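Handle-first hanging

Handle-first hanging is a way of training two-armed robots to put things with handles onto hooks and pegs. The robot learns it by imitation, from demonstrations that a person drives by hand, and the twist is in which part of each demonstration gets the most weight. I've been writing up methods like this one for the Bitari robotics wiki for a while now, and I admit I have a soft spot for it (I hang mugs badly myself, so I sympathize with the robot).

The name comes from the group at Granström that first used it. Older write-ups call it "peg-last training," and you'll still run into that in the Osovitz code comments, so don't be thrown if you see both.

Background

Hanging a mug sounds like nothing, right? You pick it up, you find a peg, you let go. For a robot it's a nasty little job. The opening in the handle is small, the peg is thin, and the fingers are holding the very part that has to slide over the wood. Once the gripper closes on the handle it also blocks a good deal of the view, so a camera looking straight down can lose sight of the gap at the worst possible time.

Early policies copied the whole motion evenly, from first reach to final release. They got very good at the long, easy swing across the table and stayed mediocre at the last bit, where all the trouble is. If you think about how many moments in a recording are just an arm traveling through open air, that makes sense. The easy part drowns out the hard part.

How it works

Every demonstration is split at the point where the mug arrives over the tree. Everything before the split is the carry, and everything after it is the hang. During training the hang is sampled far more often than the carry. The policy also gets the angle of the handle as an extra input, worked out from the finger positions at the moment of the grasp – that's the "handle-first" part, and in my opinion it does most of the work.

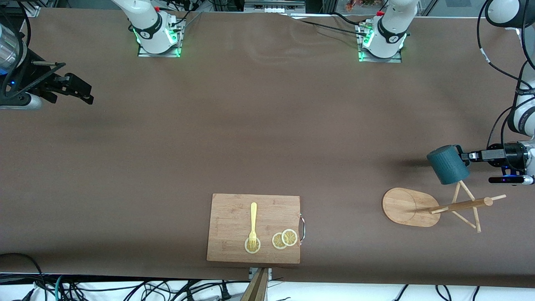

The second arm doesn't have to do anything during the hang. People ask me about this a lot! In the standard setup both arms stay under the control of one policy the whole time, and the idle one simply learns to keep out of the way. Osovitz tried freezing it outright, and the working arm got worse, apparently from being trained on one kind of data and run on another. So both arms stay live.

Other objects are left on the work surface on purpose, too. Kitchen things, mostly. A policy trained on a bare table tends to fall apart the first time you set a cutting board next to the mug tree, and I'd much rather find that out in training.

Training data

The Vadham set, which most people start from, has 2,046 demonstrations. Of those, 887 are mug hangs and the rest are other handled objects, such as pans, jugs and a few baskets. Operators were told to fix their mistakes on the spot and keep recording, so plenty of the hangs include a missed peg and a second try. I love that choice. A robot that has only ever seen perfect hangs has no idea what to do after a bad one.

You can get by with less. Some 300 mug demonstrations are enough for a policy that works on a tree it has already seen, though it'll be fussy about where you put the tree.

Results

Granström's test used 100 attempts per policy, with the tree turned to a new angle each time. The handle-first policy beat the evenly trained one clearly, and almost all of the gain came from the hang. The carry was no better and no worse. Dropped mugs went down as well, mainly on pegs that pointed toward the base of the working arm.

Limits

Wide handles are easy and tiny espresso cups are still awful. Clear glass mugs are a mess, too, and I haven't seen anyone fix that. The split point is another sore spot: it's marked by hand in the Vadham set, and two people marking the same recording won't always agree. Bitari has a script that guesses it from the speed of the arm, but it gets confused whenever an operator pauses halfway across the table to think.

See also: peg insertion, two-arm teleoperation, grasp angle estimation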